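Promeo 707 Match Football

Size 5, thermally bonded, for league and cup use on grass and 3G

The 707 is the match ball in the Promeo range. It replaces the stitched ball we sold up to December and is meant for clubs playing on a mixture of grass and artificial pitches. It comes in size 5 only. Younger age groups should look at the Promeo Junior, listed separately.

The panels are bonded with heat, with no thread on the outside, so the ball takes in less water on a wet afternoon. The outer has a light texture. Goalkeepers who tried it told us it was easier to hold in rain than the old one, although a few found it slightly livelier off the palms.
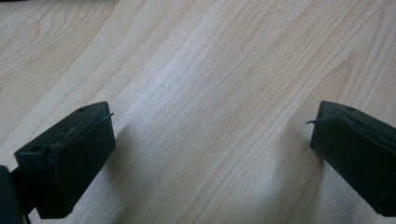

The bladder is butyl, which holds air well between matches. Check the pressure before each game all the same. The recommended range is printed next to the valve and referees will go by that.

Colours: white with navy, or high-visibility yellow for winter fixtures. Both are the same ball underneath.

What you get

One ball, supplied deflated, with a needle adapter. Pumps are not included.
Balls ordered in packs of 20 come with a carry sack.
Club names can be printed on one panel. Allow 3 weeks for printing, and send artwork as a single colour.
Printed balls can't be returned unless faulty.
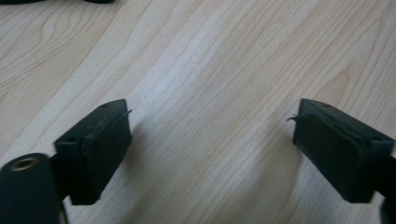 Looking after it

Wet the needle before inflating. A dry needle is the most common cause of valve damage on balls sent back to us. Wipe mud off with a damp cloth and leave the ball to dry at room temperature, away from radiators. Let a little air out if it is going to be stored over the summer.

The 707 will cope with 3G, but regular training on it will wear the texture down faster than grass does. Most clubs keep a set of trainers for midweek – the Cirell is the one we suggest – and save these for matches.

Guarantee

Shape and seams are guaranteed for one season of normal match use. Punctures, scuffing and kerb damage are not covered. Keep your order number, as we need it for any claim.

Orders

Single balls and packs are held in stock at Plondmont. For printed orders, or for leagues wanting a price on larger quantities, ask for Colin Mellor or Ylva Strömberg in club sales.

Page updated 2026-01-04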